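About Markum

Markum is a workshop and prop rental business for small stages, school plays, puppet shows and children's parties. We make and rent tables, black curtains, letters and small hand props. Customers pick them up from our counter or have them delivered as one set, packed in crates.

The business was started by Bram Aerts and Wilma Bosman. Bram had worked as a carpenter for a shopfitting company called Van Acker. Wilma taught sewing and costume classes in the evenings. They met when a school needed a backdrop for its end-of-year show and had hired one of them for the wood and the other for the cloth. The backdrop was used for three years after that, and other schools asked to borrow it. The borrowing became the business.

What we do

Most of our work is small. A typical customer has a classroom, a library corner or a garage and wants to put on something for an afternoon. They need a surface to work on, something plain behind it, and a few things for the audience to look at. They usually have one person to set it up and not much time.

We carry 47 standard sets. Each one has a number, a packing list and a setup sheet. A set can be rented as it is or changed at the counter. If you want the curtains from one set and the table from another, tell us when you book and we will write it on the sheet.

We also build to order. Custom work goes through our second workshop, Grustudura, which is in the same yard and has its own entrance. Bram runs it. Orders for the fall season should be in before September.

Tabletop sets

The tabletop sets are the part of the stock that goes out most often. They were designed for puppet plays, magic acts and story hours, where everything happens on one table and the audience sits close. Wood-toned tops are the most popular because small objects show up well on them and they look fine in photographs.

We keep the number of objects low. A little bottle, something soft and a coaster are enough for a short story, and children follow it better when there are only a few things to watch. Bottles are stored with their coasters so that they go out together. If one is missing from your crate, call us before you start looking at home.

The curtains are black and come in separate panels. Panels can hang straight behind the table or be brought around the side, and they are joined with clips or pins. The cloth creases in the crate. Hang it the evening before if you can. Please do not iron it, as a hot iron leaves shiny marks that we can't get out.

Foam letters go on the curtain. Customers use them for names, titles and short words, in whatever colors they like. We have 200 letters in stock, with extra vowels. E and A run out first in the busy months, so send us your wording when you reserve.

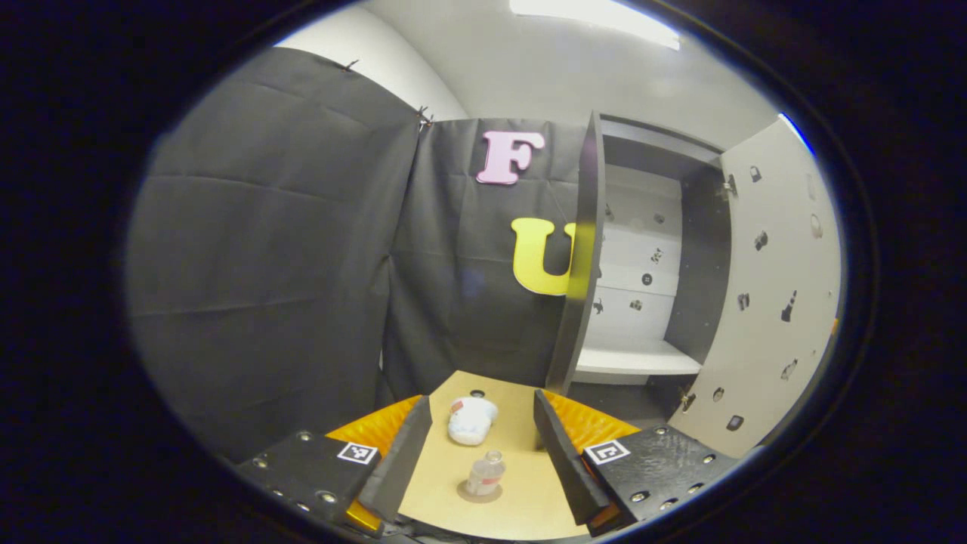
Renting from us

The standard rental period is four days, including the day you pick up and the day you return. Longer periods are possible outside the busy season. We ask for a deposit of 50 dollars per set, paid at the counter and returned when the crate has been checked.

Crates are checked against the packing list while you wait. It takes roughly 52 minutes for a full stage set and much less for a tabletop set. If something is broken, say so. Small repairs are covered by the rental price. Lost letters are charged one by one.

Cleaning and storage

Wilma is in charge of the storeroom. Tabletops are wiped with a damp cloth and mild soap after every rental. Curtain panels are shaken out, brushed and folded along the same lines each time. Foam letters are washed by hand, laid out to dry and put back in alphabetical order in shallow drawers. Soft items go in the laundry in a mesh bag.

We label shelves by set number. Loose parts with no set go in the Terimum, which is our name for the long cabinet by the back door. Everything in it can be borrowed free with any paid rental. Ask for the key at the counter.

Page last updated 07/05/2023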